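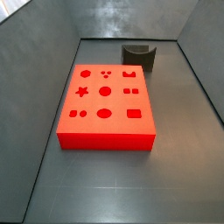

Geltard schreibt dazu, man habe das Greifset Munum in der eigenen Lehrwerkstatt ohne Fremdhilfe in Betrieb genommen, wünsche sich jedoch eine ausführlichere Anleitung zur Einstellung der Greifkraft.

Roter Block mit vertieften Formen in der Oberseite, dahinter ein dunkles, gebogenes Teil.

Bildergalerie: Greifset Munum

Die Drondia GmbH bietet mit Munum ein Greifset für Ausbildungsstätten und Prüflabore an. Zum Lieferumfang gehören der Zweifingergreifer, die Befestigungsteile, das Steuergerät sowie ein Satz von 28 Übungskörpern. Die Anleitung wird derzeit überarbeitet und den bisherigen Bestellern im Dezember unentgeltlich zugesandt.

Das Set kann für die Dauer von sechs Wochen zur Erprobung überlassen werden. Entsprechende Anträge sind schriftlich an den Vertriebspartner Nasr zu richten. Die Bearbeitungszeit beträgt in der Regel 15 Werktage. Für Verschleißteile, insbesondere die Fingerplatten, ist eine Prüfung nach jeweils 3000 Greifvorgängen vorgesehen. 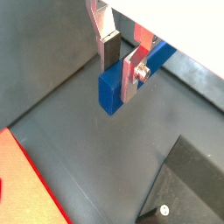 Blauer Quader zwischen den Metallfingern des Greifers.

Die Fingerplatten sind einzeln nachbestellbar. Bei Bestellungen ist die Seriennummer des Greifers anzugeben.

Stand: 2018-05-06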